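Draltasmont Automation Planning list
From: Flurina Plattner
To: automation-planning
Date: 28 Mar 2019
Subject: Re: Gripper fingers and rendering workstation, order of purchase

Dear colleagues,

Thank you to Kenji Bellamy for setting out the questions so clearly. I am replying to the list as a whole, as the answers affect both the equipment request and the schedule for the shared laboratory. Kenji's message is quoted in the parts that matter and my replies follow each one.

Kenji Bellamy wrote:

> The request as it stands asks for two arms, fingers for each arm,
> a rendering workstation and a one-year Vetness license, all in the
> same funding period. I would like to understand which of these
> must be ordered together and which can wait. The purchasing office
> will ask the same question, and I would prefer that we answer it
> before they do.

The arms and the fingers should be ordered together. The workstation should be ordered first and separately. The Vetness license should not be ordered until the workstation has been delivered and accepted, as the license term begins on the day the key is issued. We lost a good part of a term in this way when the inspection software was bought, and the supplier was under no obligation to extend it.

The simulated cell now runs on a machine borrowed from the teaching rooms. It can be used outside class hours only, and it must be returned before the summer courses begin. If the workstation is ordered under the standing agreement, no competitive quotation is required. If it is bundled with the arms, the whole amount passes the threshold for a formal tender and everything waits for the slowest item. I therefore propose to split the request into two parts, to be signed by Domenica Eder as budget holder. For the avoidance of doubt, Ms. Eder has no connection with the supplier of the same name, and a statement to that effect is already with the purchasing office.

> On the fingers, I see two quotations, one from Eder and one from
> Morer. They are not far apart. Is there any technical ground for
> choosing one over the other, or do we simply take the lower price?

The quotations are as follows, each for one set of fingers, before tax and shipping:

Eder: $928
Morer: $1,061

Both suppliers have confirmed that these prices hold until the end of the funding period. We need two sets for the two arms. I would also ask for one spare set, but I accept that the spare may have to come from the maintenance budget and I have left it out of the main request.

On the technical side, the question is how the fingers meet the racks. Our racks are thin-walled and wider at the top than at the bottom, so the fingers have to close on sides that slope. A flat, rigid finger tends to touch at one corner first. The open, strutted form is meant to give way a little and follow the side. Yuxi Ye has modeled this form in the simulated cell, with the rack, the perforated backing and the rest of the gripper body in place.
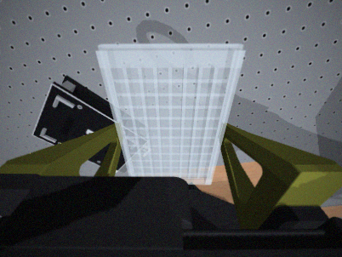

Translucent rack between the two gripper fingers, simulated cell

What I would draw to the list's attention is the contact. Each fingertip meets a side rail, at much the same height on both sides. That is the position we specified in January, and it leaves the rim free, which the dispensing group requires. A single view tells us nothing about whether the grip would survive a fast move or a full load. Those trials are still to be run, and I would not wish the figure to be used in the request as evidence of holding force.

Both suppliers offer a finger of this general form. Eder sells the fingers with a mounting plate that suits the arms we have specified. Morer sells the plate separately, and its cost is not included in the amount given. On the present information the Eder quotation is lower and more complete. Before recommending it formally I would like Aurelio Cervantes to confirm two matters: that the fingers can be cleaned with the agent used in the laboratory, and that replacement fingers can be ordered singly. He has written to both suppliers.

> The workstation is the item I find hardest to defend. Colleagues
> outside our group will ask why we need to buy a computer in order
> to buy a robot. I understand that the simulation lets us plan the
> cell before the arms arrive. What I do not understand is why the
> present machine is not good enough for that purpose.

For motion planning alone, the present machine is adequate. Reach, clearance and cycle time do not depend on how the picture looks. If that were the only purpose, I would withdraw the item.

The second purpose is camera planning. The cell will locate racks by camera, and a translucent rack is a difficult object for that. The background shows through it, shadows fall across and behind it, and the outline is weak wherever it meets a pale surface. We intend to choose the camera positions and the lamps from simulated views, and to order only what those views support. This requires shadows of a quality that the present machine does not deliver in reasonable time. At the settings we are able to use now, shadow boundaries come out stepped.

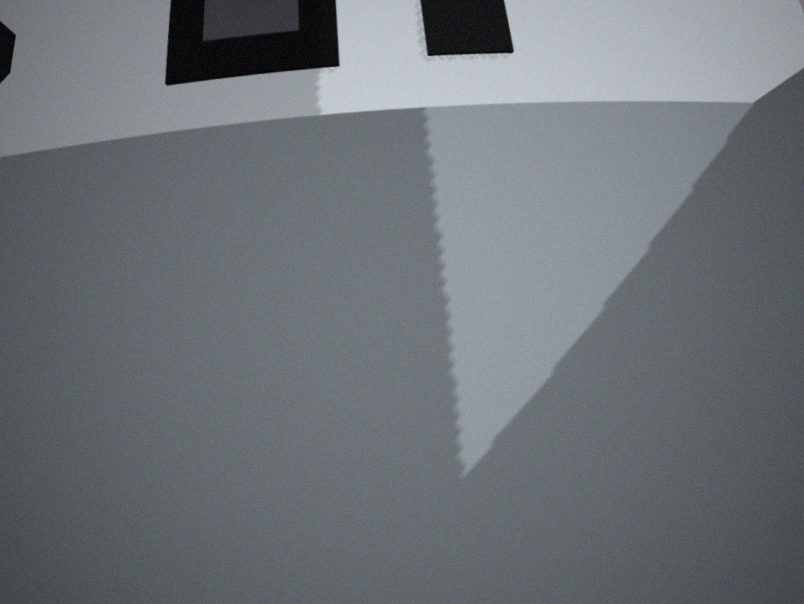 Shadow edges on the gray surface, with sawtooth steps on the left of the lit triangle

The left side of the lit triangle carries regular small teeth along its whole length, and a shorter shadow edge on the pale surface behind has the same character. The edge on the right of the triangle is smoother, with shallow and widely spaced steps. A detection routine tuned on views of this sort may come to respond to the teeth, and there are none in a real laboratory. Yuxi Ye is of the opinion that a finer shadow setting would remove most of the effect. The setting exists in the software, but the borrowed machine runs out of graphics memory when it is combined with the translucent material.

I should state plainly what is not known. We have not yet had access to a machine of the proposed class, so the improvement is expected and has not been measured. I have asked the supplier for a loan unit. If the loan is granted, Ms. Ye will repeat the same views with the finer setting and circulate the results here before the workstation order is signed. If the loan is refused, I would still recommend the purchase, but the request should then say that the recommendation rests on the published specification and on our own judgment.

> Finally, could you say what the plan is if only part of the money
> is approved? I would rather have an agreed order of priority than
> a discussion after the fact.

The order I propose is the following:

1. Rendering workstation
2. One arm with one set of fingers
3. Vetness license, one year
4. Second arm with its fingers
5. Cameras and lamps
6. Spare set of fingers

The cameras are placed low on purpose. They are the items most likely to change once the simulated views have been improved, and the laboratory has two older cameras that can serve during commissioning. The second arm can be added later without changing the table or the guarding, provided that the mounting holes for it are drilled at the start. I ask that this drilling be kept in the first work order even if the second arm is postponed - it is a small cost now and a considerable nuisance later.

Installation and safety assessment are not in the list above. They are charged to the building account, and Ms. Eder has reserved an amount for them. Training for operators is included in the price of the first arm. It is not included in the price of the second, and the draft request will be corrected on this point.

There remain some matters on which I would be grateful for replies to the list:

- Kenji Bellamy: whether the split into two requests is acceptable to the purchasing office in its present form, or whether they wish to see a covering note.
- Aurelio Cervantes: the cleaning agent and the sale of single fingers, as described above. Please also ask Morer for the price of the mounting plate, so that the two quotations can be compared on the same basis.
- Yuxi Ye: the graphics memory required for the finer shadow setting with the translucent rack loaded, including some allowance for the second arm.
- Domenica Eder: whether the license may be carried into the next funding period if the workstation is delivered late.

The draft request is in the shared folder under the planning heading. Please make corrections in the draft itself and not by separate message - the last round produced several versions, and one of them still shows the old rack drawing. The simulated cell files are stored beside it. Anyone who wishes to open them will need the viewer, which the teaching rooms have installed on the borrowed machine only.

With kind regards,

Flurina Plattner
Equipment Planning, Draltasmont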